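Ticket 994: Orders from the Tramstead shop not reaching the stock sheet
Raised by: Akinyi Rashidi
Assigned to: Kerubo Ogola
Status: Closed

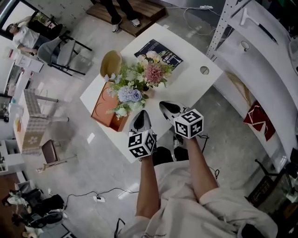
Orders placed through the website show up in the order list as normal, but the stock sheet has stopped going down. It was fine until the end of November. Phone orders typed in by hand still come off the stock. I have logged out and back in, and tried a different browser.

08:50 Kerubo Ogola
Thanks, I can see the same thing from this side. The sync job says it finished without errors each night. Can you send me the order number of one web order that is missing and one phone order that worked?

09:15 Akinyi Rashidi
Sent both by email. The web one is for artificial roses, the phone one is for ribbon.

10:05 Kerubo Ogola
The web order has a product code with a space on the end. The stock sheet has the same code without the space, so the job finds no match and skips the line. It does not count a skipped line as an error. I checked the last 100 web lines and 34 were skipped for this reason. The rest had already been corrected by hand, by Peninah Chege going by the edit history.

10:20 Akinyi Rashidi
Peninah says yes, she fixed the ones she noticed. We re-uploaded the product list in November from a file Brultwood sent us. Could that be it?

11:40 Kerubo Ogola
Yes. The codes in that file all have the extra space. I have cleaned the product list and changed the job so it trims codes before matching. Ran it again on the test copy and all 34 lines matched.

13:30 Kerubo Ogola
Now run on the live sheet. Please check a few items against the shelf before you reorder anything – the lines Peninah corrected should not have been taken off twice, but I would like that confirmed.

15:10 Akinyi Rashidi
Checked roses, foliage stems and the small vases. Roses and vases agree. Foliage stems show 60 too few.

15:35 Kerubo Ogola
One of the hand corrections was entered with no order number, so the job took it off again. Put back. Skipped lines will now be listed in the nightly email.

16:00 Akinyi Rashidi
Stems agree now. Fine to close.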